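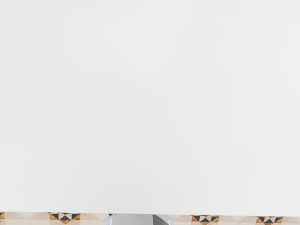
Chantelle Oosthuizen
7th July
Back at my desk after the round table on recognition of foreign diplomas in Prisunville. I promised to some members that I would write my notes in public, so I do it as a thread.

Chantelle Oosthuizen
The question of the afternoon was simple. A person arrives with a diploma in nursing, accounting or electrical work. How long must she wait before she may use it? In our region the answer depends on which office opens the envelope.

Chantelle Oosthuizen
Demetrio Carrasco opened for the regional employment office. He said they received 1000 requests last year and that the staff for this work is two persons. I have asked him for the written figures and he will send them.

Chantelle Oosthuizen
Mylene Javier spoke for the small employers. She has a cleaning and maintenance firm in Wimeck, and she wanted to promote one of her own people to site manager. The certificate was accepted in the neighbouring region and refused in ours. Same paper, same stamp.

Chantelle Oosthuizen
She waited until December for the second decision. In the meantime the man had taken a job on the other side of the border. She told this very calmly and I think it made more effect than the slides.
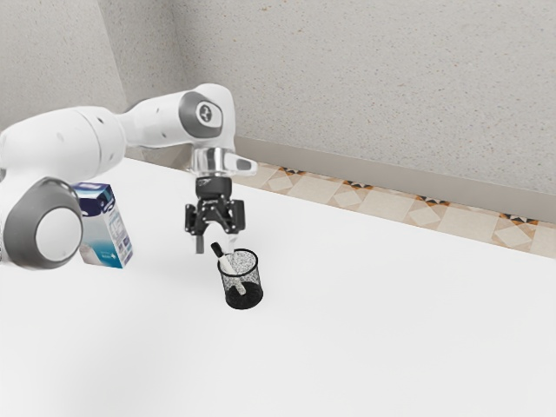 Chantelle Oosthuizen
The discussion after it was mostly about translations. At present every page must be translated by a sworn translator, also the pages which contain only the school rules. Rhea Maglaya proposed to accept the list of courses and the final certificate, and to ask for the rest only when there is a doubt.

Chantelle Oosthuizen
I support this. Liesbeth Cuypers, who was there for the Macaraeg legal clinic, was more careful. She fears that "when there is a doubt" will become "always" if the text does not say who decides. It is a fair point and it must go in the draft.

Chantelle Oosthuizen
There was less agreement on the language test. Some of the employers want it after six months of work, the office wants it before the first day. We did not solve it. I would have liked to hear more from people who have taken the test, only one of them got the microphone and for a very short time.

Chantelle Oosthuizen
What was decided: the office will look at Rhea's proposal for technical diplomas first. Health professions are under another law, so please do not write to Mr Carrasco about nursing, he can do nothing with it.

Chantelle Oosthuizen
Written comments can be sent until the end of the month. One or two pages is enough, in any of the official languages. If you are an employer, please add which trade it concerns and in which town you applied.

Chantelle Oosthuizen
Correction to my post above: the firm of Mylene is registered in Clumik, the work site was in Wimeck. She wrote to me just now. Sorry, Mylene.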